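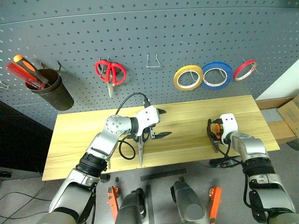

scissors in the left gripper, pegboard behind. tool handling rules, thread

1/ ok people keep asking what our rules are for letting a two-arm robot handle sharp stuff. wrote them up in October for the Dunadano bench, never posted them. going fast, between runs

2/ rule one. point goes DOWN, toward the table. always. not out, not up, not "mostly down". if the grasp comes out sideways the operator stops and re-does it, no heroics

3/ rule two. hands out of reach of the arms while either gripper is holding a blade. doesnt matter if the arm is paused. paused is not off. say it to every new person, then say it again next week

4/ "but i just need to straighten the tape" no. call stop, wait for the callback, THEN straighten the tape

5/ rule three, home spots. every hand tool has one hook or one cup and goes back there at the end of a run. an empty hook should mean you know where the tool is. if you dont, thats a stop too

6/ we log it. 1722 runs in the sheet so far, 857 of them with a cutting tool. column for "tool back home y/n". boring column. most useful column we have

7/ rule four is speed. anything with an edge or a point runs on the slow profile. Rennie (our scheduler) picks it from the tool list, so if your new tool isnt on the list it wont run at all. please stop filing that as a bug

8/ rule five: one sharp tool moving at a time. other arm can hold whatever it likes but it stays parked. we used to allow both and the near misses were all wrist cables, not blades. didn't see that coming

9/ so, cables. look at the loops before each run. is there slack, can a blade reach it with the wrist turned all the way over. takes 2 minutes. do it with the arms powerd down

10/ Raffaele Rinaldi at Kovovico read the draft and pushed back on the grip force part. he's right. we had one number for all scissors, and handles vary way too much for that. now its per tool, checked with a pull test, written on the tool card

11/ his other note was to test the drop. let go on purpose, low, over a mat, see where the thing lands and if it bounces. we do that for every new tool now. heavy pliers go further than youd think

12/ standards question, got it like 5 times: no, this doesnt replace your risk assesment. these are house rules, they sit on top. do the real one first for your own cell, with your own arms and your own tools

13/ still arguing about handovers. robot to person, handle first, ok. but who lets go first?? current answer is we dont do it with anything sharp. robot sets it on the table, arm backs off, you pick it up. slow and kinda annoying, staying that way for now

14/ the Fatitz folks want a one page version to tape up by their bench, will post it here when its done. if your lab does handovers diffrently send me your rules, i read all of them

15/ run's starting, back later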